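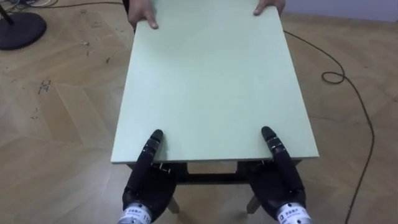 Carrying a tabletop flat without bending it

Asked by M. Ikeda in Furniture and Fittings
Tags: tabletop, lifting, moving, panels

I have a Femitz desk top, pale green, 800 mm deep and 30 mm thick. It has to go from the back room to a new Skollero frame down the hall. Two people, one at each short end. On a test lift the middle dropped visibly and the top felt like it wanted to twist. Is it safe to carry flat, or does it have to go on edge? The doorway is narrow but the top clears it flat if we keep it level. Weight on the bathroom scale is 44 lb.

Masanobu Ikeda

3 answers

Emerson Guerra (accepted)

On edge is stiffer. A 30 mm panel stood on its long edge will hardly sag at all. Flat is acceptable for a short run at that weight if you do the following.

Grip near the corners, one hand each side, fingers under and thumbs on top or the reverse. Both people need the same spacing. If one end is held at the corners and the other in the center, the panel can rock and twist, and that is probably what you felt.

Lift on a count and keep both ends at the same height. The taller person bends the knees more.

Set it down one long edge first - never a corner. Corners on coated board chip easily and the repair always shows.

If the sag is still more than you like, clamp a straight 2 in. batten under the centerline with padded clamps. Take off any crossbar brackets before you start.

bhat_user

just slide it on a blanket, did mine that way on a Tuesday night alone. Bhat top though, not Femitz

Skimar owner

Agree with the first answer on grip. One addition: check the underside for pilot holes near the ends. My Skimar top had a row of them and the edge broke out there when we set it down hard. Also wipe the edges first. Dust on a matte finish makes it slip more than you would expect.

Comment from M. Ikeda: No pilot holes on mine. Will try the batten.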